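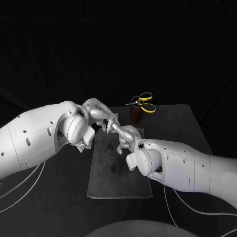
Both arms over the gray towel, hands nearly touching. Scissors cup at the back of the table.

Notebook > Bench work > Equipment planning

This site uses cookies to keep you signed in and remember your page settings. Accept / Manage

3rd April

Spent the morning on the two-arm bench and the afternoon on the spending list for next year. Putting both in one entry, as most of the list comes out of what we need at that table.

The request has to cover hands, cables, table surface, towels and storage. The arms themselves stay. I went back through the January list and struck out the third arm. We have no task written down that needs it, and the floor space is spoken for.

Hands

Main item. We have one pair and no spares, so any finger fault stops towel work on both sides. Options as I see them:

1. One full spare hand, right side. Covers half the failures and costs the most per failure covered.
2. Finger sets only, two left and two right. Cheaper, but we do the swap ourselves and have to check the calibration after.
3. Service plan with Vuvham, loaner hand included. Their quote leaves out shipping both ways. Asked for a revised one.

I lean toward option 2 with one set of wrist fasteners added. Would like to hear from whoever did the last finger swap how long it really took. The log has a start time and no end time.

Whatever we order, the handedness goes in the part description in words. Last time it was only in the part number and we got two lefts.

Cables

White cables are still running loose on both sides below the arms. Fine for short sessions at the middle of the table. For the wider folding moves I want them in a sleeve with a fixed anchor point on each side. Dramham sells the sleeve by the meter at a sensible price. Anchors we can print. Put down $40 for the lot, and that includes a bag of hook-and-loop ties.

Check before ordering: does the sleeve bend tightly enough near the base? The sample they sent was the thicker one. Need the thin one in hand first.

Table surface

The dark gray matte top is good for glare and I would keep it. What it doesn't do well is set off a gray towel. By eye the edge is readable, but we are asking a lot of the edge finder with gray on dark gray. Two ways around it: buy lighter towels, or buy a second top in another color. Towels are cheaper. The second top from Cernstead is $220 plus delivery, and then we have to store whichever one is not in use.

Decision for now: towels first, and the second top goes on the list as a maybe.

Towels

Want three colors, same size, same weight, bought in one batch so the fabric matches. The gray stays in as the hard case. Budget $200, with hand towels and small dish cloths both in it. Need to add washing to somebody's routine. The cloth gets stiffer or softer with washing and that changes the folding results, so write the wash number on the label.

Storage and small stuff

The scissors cup sits at the far edge of the table, behind the working area. OK for the center fold. For anything that reaches past the towel I would want it off the table. A small side shelf would do, and we may have one in the Macaraeg store room – check there before buying. If not, it comes out of the consumables line.

Also wanted: a tray for screws and a second driver in the size that fits the arm shells. The only one keeps going missing.

Money

Cables and towels can go in now under the small purchases limit, which is $300 per request. Those two together fit. The hand parts need a proper request with two quotes, and Vuvham counts as one. The second quote can be for finger sets only, as long as we say so on the form.

Leave a line for freight. We left it off last year and had to take it out of consumables.

Still open

– revised Vuvham quote, shipping included
– thin sleeve sample from Dramham
– shelf, Macaraeg store room
– real time for a finger swap
– does the second top need its own brackets, or do the current ones fit? Ask Cernstead for the drawing
– tidy the January list so there is only one version on the drive

Next bench session is more center folds on the same gray towel. No new parts needed for that.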